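紫の鉢

クルキコの倉庫を空けるように言われたのは一月だった。Clurkicoと書いて、町の人はクルキコと読む。食器の卸で、シュタルターベルクの駅の裏にあった。店は前の年の秋に閉まり、棚と在庫だけが残っていた。

ポピー・タンストールは朝の八時に鍵を開けた。中は外より寒かった。電灯は奥の列しかつかなかったので、奥から始めることにした。

在庫表には3,514点とあった。プラスチックの鉢、コップ、皿、蓋。蓋は鉢と別に数えてある。ポピーは表を板に留め、鉛筆をひもで結びつけた。大きい鉢、小さい鉢、コップの順に箱へ入れ、箱の横に色を書いた。黄、赤、水色、紫。書く字はだんだん大きくなった。手袋をしたまま書いたからだ。

十時ごろ、クリサント・タラベラが台車を押してきた。向かいの貸し会場の男で、春から食堂を開くという。

「まとめて買うといくらになる」

「全部ですか」

「いや、うちは席が少ない」

「箱ごとなら安くします。ばらだと手間がかかるので」

クリサントは箱の横の字を読んで歩いた。黄色の箱の前で止まり、蓋を開けて鉢を一つ出した。指の先で縁をはじいた。軽い音がした。

「落としても割れないな」

「割れません。傷はつきます」

「傷はいい」

彼は鉢を戻さずに台車に置いた。それから赤いコップを一つ、その中に入れた。

「見本に借りる。食卓に並べて、家の者に見せる」

ポピーは在庫表の端に、貸し出しと書いて線を引いた。クリサントはほかにも鉢を何枚か選んだ。水色のものは迷わずに取り、紫の大きいものは一度戻して、また取った。

「紫は何を入れるんだ」

「前の店主はサラダと言っていました」

「紫にサラダか」

「売れ残ったのはだいたい紫です」

クリサントは笑わなかった。台車を押して出ていき、扉は半分開いたままになった。ポピーは閉めに行き、また列に戻った。

昼は階段に座ってパンを食べた。倉庫の二階は事務室で、机の引き出しに古い注文書が束になっていた。読むつもりはなかったが、食べ終わるまで読んだ。ウルカ湖の夏季学校から毎年同じ注文が来ていた。鉢とコップを同じ数ずつ、色は任せる、とある。最後の年だけ、紫を入れないでほしいと書き添えてあった。理由は書いていない。字は丁寧だった。

ポピーは子どものころ、その夏季学校に行ったことがある。食堂の長い机に鉢が積んであって、当番が一枚ずつ配った。何色が来るかは選べなかった。ポピーのところにはよく紫が来た。隣の子が黄色で、替えてくれと頼んだら断られた。その子の名前はリンジーだった。夏の終わりに住所を交換し、手紙を一通もらい、返事を出さなかった。

注文書を束に戻し、ゴムをかけようとしたら切れた。ひもで縛った。

午後は小さい鉢をやった。重なったまま抜けないものがあり、間に指を入れてひねると抜けた。抜けないものは抜けないまま箱に入れて、二枚組と書いた。四時を過ぎると手もとが暗くなり、数を二度間違えた。その日に終わったのは1,040点だった。表の右下に書き、日が変わっても分かるように丸で囲んだ。

次の日も、その次の日も同じことをした。三日目の夕方に蓋の列が終わった。表と合わないのは蓋だけで、表より少なかった。ポピーは棚の下をのぞき、階段の裏も見たが、蓋はなかった。合わない分は合わないまま書いた。

家主から電話があった。

「どれくらい片づいた」

「約3,000点です。残りは皿です」

「売れそうか」

「向かいの人が見ています」

「いくらで」

「まだ決めていません」

家主は、任せると言って切った。ポピーは受話器を置いて手を洗った。水が冷たく、石けんは泡立たなかった。

戸締まりをしてから向かいへ行った。会場の入り口には鍵がかかっておらず、中で椅子を引く音がした。クリサントが床に印をつけていた。机の置き場所を決めているところらしく、白いテープが何本も貼ってあった。

「見ていってくれ。並べてみた」

「決まりましたか」

「黄色は買う。水色も買う。家の者は赤がいいと言う」

「紫は」

「それを聞こうと思って待っていた。あんたなら何を入れる」

ポピーはすぐには答えなかった。夏季学校では、紫の鉢で出るのはいつも豆の煮たのだった。黄色の鉢でも豆だった。中身は同じなのに、リンジーの豆のほうがうまそうに見えた。

「豆です」とポピーは言った。

「豆か。豆は出すつもりだ」

「では、紫は値引きします」

「いくつある」

「表を見ないと言えません」

クリサントは膝のほこりを払って立ち、テープを置いた。先に食卓のほうへ歩いていったので、ポピーもあとに続いた。
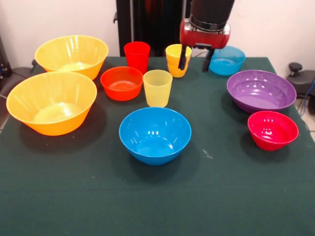

値段の話は立ったまました。ポピーは箱ごとの値を言い、クリサントはその下を言い、間のところで決まった。話しているあいだ、ポピーは食卓のほうを見ていた。濃い緑の布の上で、左の大きな黄色い鉢は縁が薄く光を通し、真ん中あたりには色の淡いコップと濃いコップが立っていた。紫の鉢は右の端に近かった。倉庫で見たときより浅く、つやがあった。「水色の隣だと悪くないだろう」とクリサントが言った。ポピーはうなずき、紫の箱を最初に運ぶと約束した。それから、一枚だけ自分に残しておきたいと言った。クリサントは好きにしろと答えて、テープを取りに戻った。外はもう暗かった。ポピーは倉庫に寄って紫の箱を開け、上から一枚取り、在庫表の数字を一つ減らした。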